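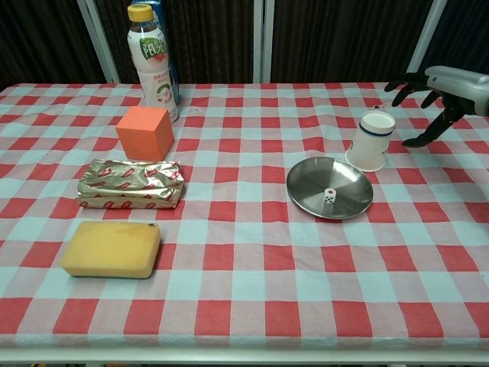
我跟你们说过我搬家的事吧?没说过也不要紧,反正就是五月份,我一冲动把城里的房子退了,拖着两个箱子坐了三个半小时的大巴,跑到一个叫伊利纳里的小镇上去住。朋友都问我图什么。我说图清静。其实是因为那边的房租只要三百块(对,一个月三百!),我当时看到数字,以为房东少打了一个零。

房东姓阿泽维多,全名瓦尔特·阿泽维多,七十来岁,留一把灰胡子,说话慢得能让人急出汗。他的祖上从海那边过来,在镇上开了一家钟表铺,铺子就叫“阿泽维多”,传到他手里已经不怎么修表了,主要修收音机、台灯,还有别人家孩子摔坏的玩具。我住铺子楼上,楼下一到整点就响成一片,而且响得不齐,从第一声到最后一声能拖上好几分钟。

头一个礼拜我真的要疯了。半夜三点,当当当,隔一会儿,当当当,再隔一会儿又来一只布谷鸟。我下楼去敲他的门,头发都是竖着的。

“您就不能把它们调准吗?”我问。

他穿着睡衣,特别认真地看着我:“你觉得哪一个是准的?”

我被问住了。我说手机上的准啊。他就哦了一声,把门关上了。你说气不气人!

后来我才慢慢搞明白,那些钟都是客人留下来的。有的是修好了没来取,有的是压根没打算取,他就让它们照着送来时的样子走,快的接着快,慢的接着慢。他有一本厚账本,蓝皮的,每只钟都记着一页。我有一回帮他搬柜子,偷偷翻了翻,看到编号309那一页只写了一行字:慢四分钟,琴盖上放过,勿调。

琴盖上放过,这是什么意思?我心里痒得不行,憋了两天还是问了。

他正在焊一个收音机,头也没抬,说那是琴切的钟。

琴切这个人我认识,镇上谁都认识。她的名字写全了是琴切·比罗,住在去本顿的那条坡路上,教过半个镇子的小孩弹琴,现在手不行了,改教小孩认谱。我每天早上去买面包都能碰见她,她总是嫌我挑的面包太白,“没烤透的,你放回去”,然后替我换一个黑乎乎的。我一直以为她很凶。

“她为什么不来拿?”我问。

“她说等它走准了再来。”

“那您倒是给它调准呀!”

他把烙铁放下了,想了好一会儿。外头正好有辆送货的车倒进巷子里,嘀嘀嘀叫个没完,他就等着车叫完了才开口。他说,那只钟是她妹妹的,两姐妹小时候一起练琴,妹妹偷懒,每天把钟拨慢四分钟,好晚一点坐到琴凳上去。拨来拨去,那钟就有了毛病,自己也爱慢四分钟了。妹妹后来嫁到弗拉斯图拉去,再后来人没了,钟寄了回来。琴切抱着钟走进铺子,说修。

“她嘴上说修,”他说,“可是抱着不撒手。我就写了勿调。”

我听完在楼梯上坐了半天,腿都坐麻了。

你们知道我这个人,心里搁不住事。第二天买面包,我差一点就说漏了嘴,话都到牙齿边上了,琴切拿夹子敲了敲玻璃柜,问我发什么呆,后面还有人排队呢。我只好买了一个最黑的回去,硬得差点把牙崩掉。

事情就这么拖着,拖过了夏天。楼下的钟还是乱响,我倒睡得着了,有几晚布谷鸟没叫,我反而醒过来,躺在那儿等它。瓦尔特的铺子生意一般,有一个从本顿来的商人出四百块要买那只309,说外壳是老手艺,他摇头。那人加到八百,他还是摇头,转身去给一个小姑娘粘她的塑料马去了,收了人家一颗糖。我在旁边急得直跺脚,他那个屋顶漏雨漏了两年了!

十月一日星期三那天下大雨,我记得特别清楚,因为屋顶果然又漏了,我端着盆满屋子跑。楼下门铃响,瓦尔特去后院收木料了,我就端着盆下去开门。

门口站着琴切,伞翻了,头发贴在脸上,怀里抱着一个空的帆布袋。

“我来拿钟,”她说。

我说瓦尔特不在,您进来坐。她不坐,直接走到柜子前面,一眼就找着了,踮着脚去够。我赶紧把盆放下去帮她。那钟比我想的沉,壳子凉凉的,里头嗒嗒嗒地走。她把耳朵贴上去听,听了很久,我也不敢吱声,就听见盆里有水在滴。

然后别的钟开始报五点了。一只,两只,布谷鸟也出来了,吵得要命。琴切抱着309一动不动地站着。等它们全闹完了,屋子里静下来,她怀里的那只才清了清嗓子似的,当,当,当,当,当。

“还是慢的,”她说。

我那嘴啊,就是没管住:“要不让他给您调调?”

她瞪了我一眼,跟嫌我面包太白的时候一模一样。瓦尔特这时候从后门进来了,满身的水,看看她,又看看那个帆布袋,什么也没问,去抽屉里翻出一块旧绒布,把钟包了两层,还打了个结。

“多少钱?”她问。

“八十。”

“你又没修。”

“保管费。”

她数了八十块放在柜台上,一张一张压平,走到门口又回过头来,冲着我说:“明天早点来,给你留一个烤透的。”

她走了以后,瓦尔特翻开蓝皮账本,在那一页底下写了两个字:取走。写完他问我,楼上的盆是不是该倒了。我这才想起来,盆让我搁在楼下了,楼上正漏着呢,我撒腿就往上跑,一脚踩进了水里。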